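How do I fold knit tops so the hems line up?

Firketti
Posted 2024-11-01

I have a drawer full of thin knit tops and I can't get any of them to fold square. If I lay one on the table and fold the sides in, the bottom hem ends up in two layers that don't match and the whole thing twists when I pick it up. Ironing first doesn't help much. Is there a way to do this without a folding board? I'd like them to stand upright in the drawer, which is 40 cm wide.

Pada
3727 points

Start in the air, then go to the table. Hold the top by two corners, pull the upper edge fairly tight and let the rest hang for a few seconds before you lay it down. If you pick it up by a single point, all the cloth runs toward that point and you have to start over.

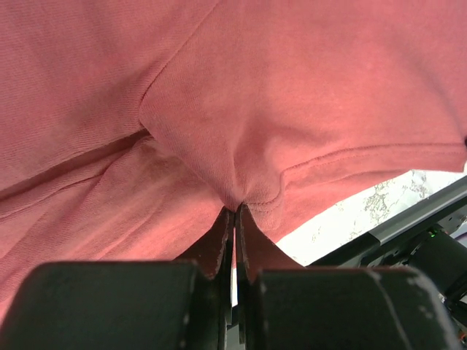
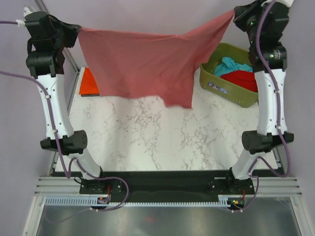
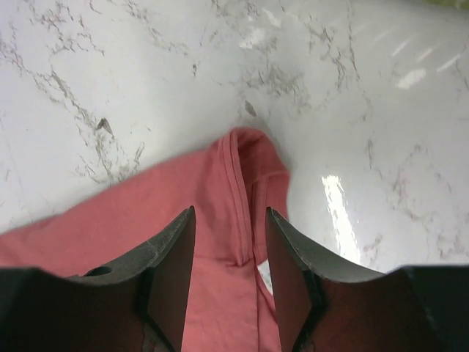 Once it is down, smooth from the middle out to the sides with a flat hand. Don't tug on the hem, it stretches and then it will never match. Fold one side in, check that the bottom edges meet, and only then do the other side. Fold the sleeves back over the body. For a drawer, fold in half lengthwise and then in thirds from the bottom up.

If the two layers of hem are off by a finger's width, leave them. You won't see it in the drawer.

Baranauskienė
800 points

Agree with holding it by the corners first. Check the side seams too. On cheap tops they spiral toward the front after a few washes, and then the hem can't match however you fold. Go by the shoulders on those and ignore the bottom.

Pestis
2168 points

I just roll mine.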